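Oiling a dining table: how long before we can eat at it?
Forum > Home and Furniture > Wood care

lindenrow
Posted Mar 18, 2019

The dining corner, with table and three chairs in the same mustard-brown tone:
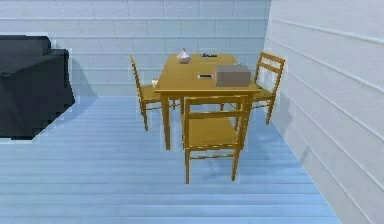 Randi Lie
Wait two weeks before you put anything hot or wet on it. I know the can will tell you something shorter. The can means dry to the touch, and dry to the touch is a different thing from cured.

lindenrow
Thank you Randi, but I did not yet write my question, I pressed the button too early. So now the complete one.

I bought the table secondhand from a family in Dernville. They told me it is solid wood and that the old finish was wax. I want to remove the wax, sand lightly and then use oil. In the store they had two products, Lamuner hard oil and the Horalent one which is called "table and counter". The Lamuner is more expensive. The man in the store said both are the same thing in a different can, but he also said he never used either of them.

My questions are:
Is it necessary to remove every bit of wax, also in the corners under the top?
Does the oil make the color much darker? I would like to stay close to the mustard tone.
How many days must we eat in the kitchen?

English is not my first language, so please excuse if I use the wrong word for something.

pinebox53
Your English is fine. Wax has to come off everywhere you want oil to go in. Underneath I would leave it alone. Mineral spirits and a gray pad, wipe, clean rag, wipe again. Change the rag more often than you think you should. If you keep using the same one you are only moving wax from the left side to the right side.

Don't sand before the wax is gone. It clogs the paper and you push it down into the grain.

old_mortise
I disagree with two weeks. I have oiled kitchen tables for a long time and we eat on them after three days, with placemats. Nothing bad happened. If the coats are thin, three days is plenty. People who wait two weeks are usually people who put it on too thick.

Randi Lie
It depends on the temperature of the room also. In September, with open windows, I had one that was ready in a week. In winter, in a cold room, the same oil smelled for almost a month. So I say two weeks because I don't know the room of lindenrow. And a placemat will not help you if a child tips over a glass of red juice on day three. I have this table still. The ring is very round and very visible.

old_mortise
A ring from juice you can sand out in ten minutes, that is the whole point of oil. If you want something you can never touch again, use varnish.

Randi Lie
Ten minutes for you maybe. I tried, and then I had a pale spot where the ring was, and then I sanded a bigger area so the pale spot would not look so strange, and in the end I did the whole top again.

lindenrow
This is exactly what I am afraid of.

We are three at the table normally, and the youngest is eight, so juice is a realistic danger. The room is heated but the floor is cold. Should I put the heating higher during the drying?

pinebox53
No need. Normal room temperature, and some air moving. Keep the door open.

About the color: wet a corner with mineral spirits on a clean cloth after sanding. What you see while it is wet is close to what the oil will give you. If it looks too dark there, it will be too dark later. Most clear oils go a little toward amber, so with a mustard color I would expect it gets warmer, not much else. But if somebody put stain on it before, the sanding can take the stain away in patches, and then you have another problem.

Did the family say anything about stain?

lindenrow
They did not say. I wrote to them now.

The test with the corner is a very good idea — I would not have thought of it. Can I do it on the underside instead, so that it is not seen if it goes wrong?

pinebox53
You can, but the underside never got any sun, so the color there can be quite different from the top. Mineral spirits evaporates and leaves nothing to see. Do it on top.

krumins_fan
Nobody has mentioned rags so I will. Oily rags can catch fire by themselves when they are in a pile. Spread them flat outside or put them in a bucket of water. Please do this even if you are tired.

Also, I don't agree that the two cans are the same. The Horalent has more solvent, you notice it from the smell. I used both. But the best I ever used was Krūmiņa wax oil, one small can was enough for a table and two benches. Hard to find now.

old_mortise
Agree about the rags, agree completely. Don't agree about wax oil on a table where people eat every day. It goes dull where the plates slide.

krumins_fan
Mine did not go dull.

old_mortise
Then you have careful people in your house.

lindenrow
The family answered. The top was stained once, by the grandfather, "before the new kitchen", and they don't know what year that was. The chairs were maybe done at the same time.

So I think now I should not sand so much? Only remove the wax, clean, and put the oil? I prefer a few old scratches to a table with patches. And must I then do the chairs also, so that they still match?

Randi Lie
Yes, I would do it like that. Take the wax off, let it dry until the next day, then one thin coat on the top and see if it takes it. Do one chair before you decide about the others. The backs and seats get less dirty than a table, so maybe they need only to be wiped.

pinebox53
Same from me. Wipe off everything that is still wet after fifteen minutes. Second coat next day if it looks thirsty.

lindenrow
Then I take the Lamuner and begin when my son is at his grandmother. For the waiting I will say ten days, which will make both sides a little unhappy.

old_mortise
Seven and I'll stop arguing.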